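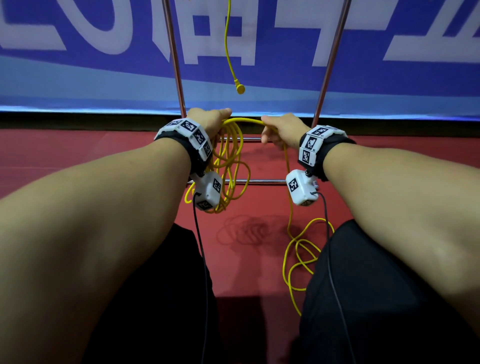 Winding up the yellow cable, again

Jun 20, 2025

Quick one tonight, tea's in the oven.

Cable day. Every year I say I'll put it away properly and every year it comes out of the box like a plate of spaghetti. The yellow one is the worst. Lives in the shed at Sternthorpe from October on, gets used for the hedge trimmer, the little pump, the lights for next door's party in May, and goes back in whichever way it fell.

So. Sat down with it. Left hand holds the bundle, right hand feeds the next bit in. Dull but it does work if you don't rush, which I did, twice.

What I've learnt, for what it's worth:

Find an end first. Sounds obvious. I started in the middle because the middle was on top, and had to undo 7 loops to get the plug through. Don't.

Never pull. Pull and a loose tangle turns into a knot. Shake it, open it out, let it drop, look again.

Don't wind it round your elbow. My dad's way and mine for years. Puts a twist in every turn and then the thing fights you next time. Big easy loops in the hand, and give the cable a little roll between finger and thumb as each one goes on. Every other loop goes on backwards if you're feeling clever. I wasn't.

Let the rest hang or lie loose beside you. If it's heaped up it grabs itself.

Tie it in two places. I had a bag of Gitano ties somewhere, couldn't find them, used garden string. Fine. Not tight, just enough to stop it springing open.

Then hang it up!! A nail will do but a fat hook is better, a nail puts a kink in the top. I bought a Stellerholm one last spring and it has been sitting in its packet ever since. Going up this weekend. Probaly.

Still to do: the orange lead (short, easy), the hosepipe (not easy), and the box of phone chargers and odd bits which I'm not even going to open. There's an Akl adaptor in there I've been looking for since we moved, I'm sure of it.

Oh and wipe the cable down while its going through your hands. Old damp cloth. You'd be amazed at the muck, and you can feel for nicks at the same time. If you find one stop using it, don't just tape it over.

Right, timer's going. Hosepipe next time, if I can face it.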